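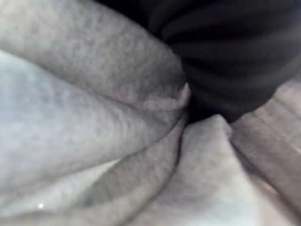

Wudholm, Wed 12 August

About the Zukivel Shared Workshop

The Zukivel Shared Workshop is a membership organization for people who build robots and automated household equipment in their own time. It occupies the ground floor of the former Kalogeropoulos upholstery works in Wudholm and is open to any adult resident of the town and the surrounding district. Members bring their own projects, use the common tools and benches, and may take part in the workshop's joint build.

Our Joint Build

The joint build is named Sanus. It is a tabletop arm intended to pick up, turn over and fold clothing at home, and it is being designed so that a careful person with a drill, a soldering iron and a spare corner of a room can assemble one. The arm carries a small camera at the wrist, and the software works from that close view.

Cloth was chosen as the subject of the work after long discussion among the members. A block or a cup keeps its shape when it is moved. A sweatshirt does not, and a program that has found the edge of a sleeve must find it again after every lift. Gray heather fleece bunched against black fabric is the kind of material the members work with: the gray gathers into thick folds, the creases between them are dark, and the black shows very little detail of its own. Deciding which shadow is a crease and which is the start of a second garment remains the hardest part of the project. Fleece also brightens unevenly under the bench lamps, and a pale patch can lose most of its texture.

The present arm is the third to be built. The first used printed joints throughout and was retired when the shoulder developed too much play. The second is kept on the long shelf by the entrance and is used for teaching. Drawings, parts lists and wiring notes for all 3 versions are held in the workshop library and may be copied by members without charge.

People

Kieran Inskip is Director of the workshop and supervises the joint build. He trained as a machinist and is responsible for safety instruction, tool maintenance and the admission of new members. Project groups choose their own leads and report to the Director each June.

The Premises

The workshop has 819 square feet of floor space, divided into a machine room, an electronics room and the fabric bench where Sanus is mounted. The benches can be reserved in the book at the front desk. There are 13 lockers for work in progress, assigned in order of request. Larger pieces may be stored by arrangement.

Membership

Membership is limited to 30 persons. Applicants attend one introductory evening and complete the machine room safety course before using powered tools. No previous experience in robotics is required. Members who wish to build a Sanus arm at home may borrow the drilling jigs and the cable crimping set for up to two weeks at a time.

Donations of clean, used clothing for the fabric bench are accepted during opening hours. Plain knits in dark colors are especially useful at present. Please remove pins and empty all pockets.

Inquiries about membership should be made in person at the front desk or by letter to the Director.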